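Tisex Hand-Guide Kit for small robot arms

Teach your arm a job by holding it and showing it!
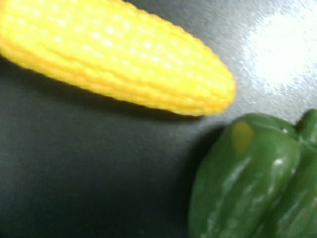
I've been selling bits and pieces for small arms for a good while now, and the thing I get asked for most is an easy way to show an arm a task without typing in positions one by one. So I put together the Hand-Guide Kit. It's a grip handle, a wrist camera, a remote control lever and the recording software, all in one box, and it's what I use on my own bench in Garnton nearly every day.

How it works

You clamp the handle on just behind the gripper, press the thumb button and the arm goes slack enough to push about (it still holds its own weight, so don't panic). Then you simply do the job with it. Reach over, close the gripper on the thing you want, lift, carry, let go. Press the button again and that's one showing saved, with the joint positions and the wrist camera picture kept together on the same clock.

If you'd rather keep your hands out of the way, plug in the lever and drive the arm from your chair. I swap between the two a lot. Hand guiding feels better for anything where you need to sense the contact, like nudging something into a corner, and the lever is nicer when your own arm would keep blocking the camera. You can mix both kinds in one task and the software keeps a note of which was which.

I like toy vegetables for practice. They're light, they're cheap, the shapes are all different and you can drop them as often as you please. Sweetcorn is a good one to start on because it's long, so you have to think about which way round the gripper should be. A pepper is fatter and smooth, and it makes you slow down a bit before you close. Put the two near each other and you've got a proper little task on your hands, as you need to come in at an angle that gets one and leaves the other alone.

What's in the box

Grip handle with thumb button and clamp
Wrist camera with short bracket
Remote lever with 2 metre lead
Hirnov connection box
3 spare clamp pads
Hex key
Printed getting-started sheet
Download code for the recording software

The details

Fits: Raptis small arms, both the standard and the long reach
Handle weight: 200 g
Storage: up to 500 showings per task
Playback: full speed, half speed or step by step
Power: taken from the Hirnov box, no separate plug needed
Saved files: open format, so you can take them to whatever training software you like

Setting up the camera

Point it down past the gripper fingers and tighten the bracket by hand first, then give it a little nip with the hex key. Shiny things on a shiny bench under a bright lamp will give you white patches in the picture. A few of those do no harm, and I leave some in on purpose so the arm doesn't get fussy about the light. If it's washing out half the bench, though, move the lamp over or turn the exposure down in the camera menu. Fast wrist moves will smear the picture too, so take it steady on the way in and save the quick bits for when you're carrying something across open bench.

Recording good showings

Move things between goes! I can't say this enough. Turn the corn, shift the pepper, start the arm from somewhere different. When I first had a go I left everything in exactly the same spot and ended up with an arm that was brilliant at one spot and hopeless a thumb's width away. Include some awkward starts as well, where you can only see part of the object, and show the arm how you'd get yourself over to it.

Fluffed one? Hold the thumb button down until it buzzes and that showing goes in the bin. I'd keep the ones where you miss slightly and then put it right – they're handy – but get rid of any where you changed your mind halfway and wandered off.

Questions I get a lot

Will it fit an arm that isn't a Raptis? The clamp might, but the slack mode won't work without the right joint signals. The lever won't either, sorry.

Does it work left-handed? Yes, the handle turns round and the button is in the middle.

Do I need to be a programmer? No. If you can name a file you can record a task. Training from your showings takes a bit more know-how, and the sheet will get you going.

Can I buy the handle on its own? Not at the moment. I'm hoping to have single handles by October.

Ordering

Kits are made up in small batches and go out with tracked post. If the button says "out of stock", pop your email in the box next to it and I'll write to you when the next lot is ready.

Page updated April 4, 2018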